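Pultex opens collection of used drink cartons in Puvusport

July 21, 2018 - The packaging company Pultex starts a new collection of used drink cartons in the town of Puvusport. The first 16 collection points are open from today, and 3000 households have received a letter with the addresses and the opening hours.

Until now, cartons in Puvusport went to the general waste. In a survey which Pultex made in spring, 82 per cent of the answering households said that they would bring their cartons to a separate point if it was on their way to the shop.

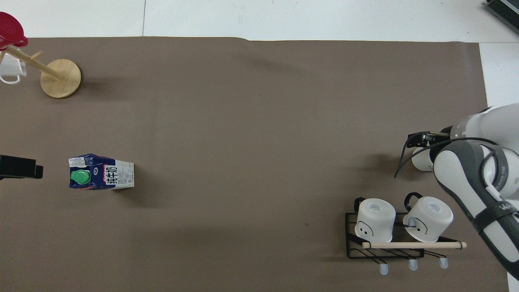 The cartons will be pressed into bales at the Sydorenko yard and then transported to the Eler paper mill, where the fibre is separated from the plastic layer. The mill will use the fibre for wrapping paper and for the inner tubes of paper rolls. Plastic caps can stay on the carton - they are taken out later at the mill.

Residents are asked to empty the cartons and rinse them with a little cold water. Glass, cups and other dishes do not belong in the containers.

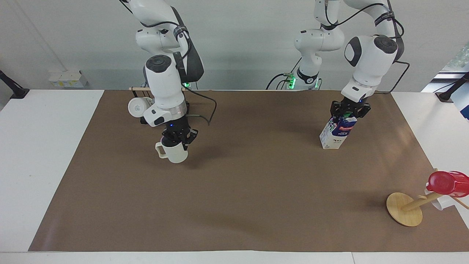
Does the collection cost anything for the households?
The service is free of charge. Pultex pays for the containers and the transport until the end of November, and after this the costs will be shared with the town.

Schools and offices which produce more than 100 cartons in a week can order their own container from the Pultex office in Puvusport.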